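Setthorpe team teaches two-armed robot to sort tangled flowers

A research team at Setthorpe has shown that a two-armed robot can learn to pick long, thin, overlapping objects from a cluttered table, using a new training method called Flollolier. The work will be presented at a robotics workshop in December.

Most picking research favours boxes, cans and blocks. Artificial flowers are a much harder ask! A stem can be caught under its neighbour, a leaf can hide the best place to grip, and lifting one bloom may drag two more along with it.
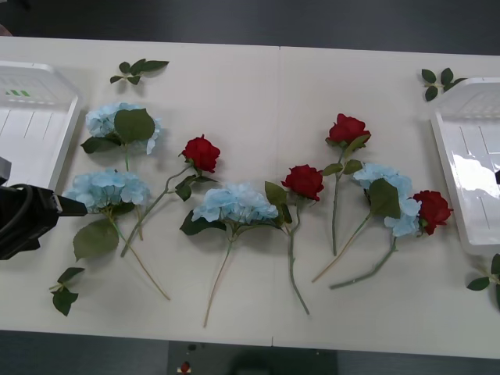

Artificial hydrangeas, red roses and leaf sprigs laid out between two white trays.

Flollolier tackles the problem by learning which stem to free first. People guide the arms through the sorting task, and the software marks the moments when they change their minds – a pause, a let-go, a switch to the other hand. Those moments carry extra weight in training. The final set held 2,199 guided picks.

In 200 test runs with layouts the robot had not met before, it cleared the table in 92 per cent of them. The team's earlier method, Stan, struggled most where stems crossed, and that is where the new method made its biggest gains.

"We used to throw out the hesitations because they looked like mistakes," said Milovan Đorđević, who leads the project. "Then we kept them in, and the arms started behaving far more sensibly around a crossed stem. I was grinning for the rest of the day."

Both arms share the same workspace, and each carries its own wrist camera. The software weighs up the two close views together before it decides which gripper should move – an approach the team hopes will carry over to cables, cutlery and garden cuttings.
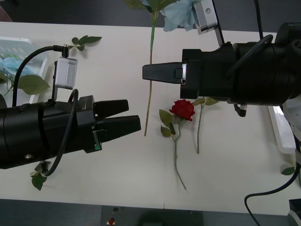 What comes next

The team will now try Flollolier on fresh-cut stems, which bend and bruise in ways artificial ones don't. Skinow, a flower packing business, will supply the stems and advise on handling.

The training data and code will be released with the paper. Researchers who would like to try the method early can contact the Setthorpe robotics office.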